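主题：Re: 网店搬家之后，老订单的重量字段怎么处理
列表：手工与小店经营邮件列表

各位好：

上次那封信问的人比较多，我统一回在列表里，免得每个人单独写一遍。先把原信里要紧的几段引在前面，没看过的可以对照。

> 我们店从 Semon 换到 Hulico，商品导过去了，图片也在，
> 但是重量一栏全部变成 0，运费就按最低一档算。
> 前两天出去的几个大件，运费都是我们自己贴的。
> 客服让我重新导一次表，导了两次还是一样。
> 另外老订单要不要一起搬？一共 2,271 条，
> 里面有不少是已经退款的。
> 还有一个问题：编织类的东西体积大、分量轻，
> 你们是按实重填还是按体积重填？

先说重量变 0 的事。我们去年 11 月搬的时候也碰到过。Semon 导出的表里，重量这一列带单位，写成“800g”这样，Hulico 的导入只认纯数字，遇到字母就当空值处理，页面上也不报错。解决办法是在表格软件里把“g”全部替换掉，保存成 UTF-8 的 CSV，再导一次。导的时候勾选“覆盖已有商品”，不勾的话它会跳过同编号的条目，看上去导成功了，数据其实没动。你导了两次都一样，我猜两个原因都有。

如果有的商品当初是按千克填的，要先单独挑出来换算。我们店里有 273 个商品，这样的有十几个，都是早年录的。按重量列排个序，数字小得离谱的基本就是。

再说体积重。这个要看你走哪家物流。我们发 Trisura 的时候，它是实重和体积重取大的那个，所以编织筐、收纳篮这类东西，按实重填一定会亏。我的做法是重量栏照填实重，另外在“包装尺寸”里填外箱的长宽高，由系统自己去算。包装尺寸填的是纸箱，填成商品本身的尺寸会偏小。形状不规整的篮子尤其要注意，量的时候取最长、最宽、最高的三个点，两头收窄的地方不能扣掉。

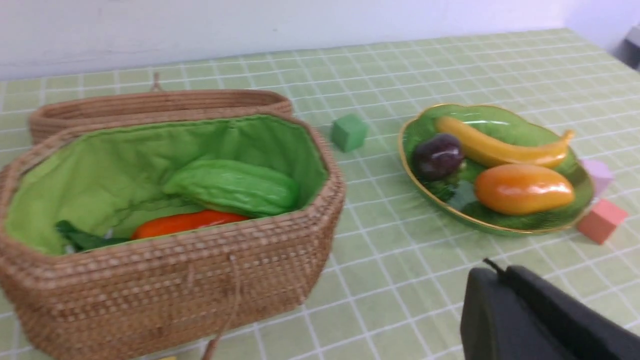

杭州，2026年1月18日

接着上面的说。能套装的篮子，大中小三只套在一起发，体积重只算一份。Hulico 里要把它建成一个组合商品，单独给一个包装尺寸。如果只是让顾客分别下单三只，系统会按三个箱子加总，运费报得很高，顾客多半就不付款了。组合商品的库存会从单品里扣，这一点我试过，没有问题。

老订单的部分，我的意见是不要全搬。原因有两条。一是退款单导进去以后，状态会变成“已完成”，报表里的销售额就不对了，后面对账很麻烦。二是 Hulico 的基础版对历史订单有条数限制，超过的要另外付费。我们当时只搬了还在售后期内的，其余的从 Semon 导出成表格，存了两份，一份在电脑里，一份在移动硬盘上。顾客来查老单子，就在表格里搜手机号，到现在也没觉得不方便。

搬之前请先做一件事：在 Semon 那边把发票记录也导出来。订单导出里不包括发票，要到“财务”菜单下面另外下载，而且每次最多 80 条，只能一页一页来。账号一旦停用，这部分就进不去了。

还有人私信问 Oprea 那个插件能不能用。它可以批量改重量和尺寸，我用过试用版，改重量没有问题，改包装尺寸时长和宽会对调。要用的话先拿两三个商品试，核对之后再全选。它没有撤销功能，改之前务必备份一份商品表。

运费模板建议等重量全部核对完再开。核对期间可以先把大件的运费改成“联系客服”，订单会少一些，但不会再贴钱。已经贴出去的那几单，如果商品页上写明了运费以实际为准，可以跟顾客商量；没有写明，就自己承担吧。

还没有弄清楚的是，组合商品遇到部分退货时运费怎么退。我这边还没有出现过这种情况，有经验的请直接回到列表里，不要只回给我。

祝顺利

列表成员须知：回信时请只引用需要的段落，附件请勿超过列表限制。退订请发空白邮件，主题写“退订”。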